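Search this list

Reading time: 1 minute

Re: Condensate drains on wall-mounted units, Urquhart building

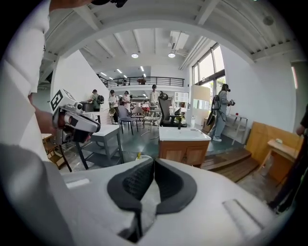
What fall should the drain run have? One in 50 is what I set out to, and I would not go flatter on a long horizontal section.

On 20th September Calum Dunbar wrote:
> We have two units at Prusport with slow drains. The installer
> left 15 mm pipe on both and the run is 7 metres before it
> drops. Is it worth changing the pipe, or just the clips?

Change both. On a run of that length 15 mm pipe fills with slime within a season or two. We went up to 23 mm bore at Idside and rodding went from monthly to once a year, normally in October when the cooling load drops off. Clips were at wide centres there as well, and the pipe had sagged between them – each sag holds water and the dirt settles in it.

Check the trap before ordering anything. The Fasora trays have a shallow outlet and the seal dries out over winter. Ours took six cupfuls to refill, poured slowly into the tray with the fan off.

If you do end up with a pump, wire the float switch to stop the unit. The alarm contact alone is no use out of hours.

I can send the Idside pipe schedule if wanted.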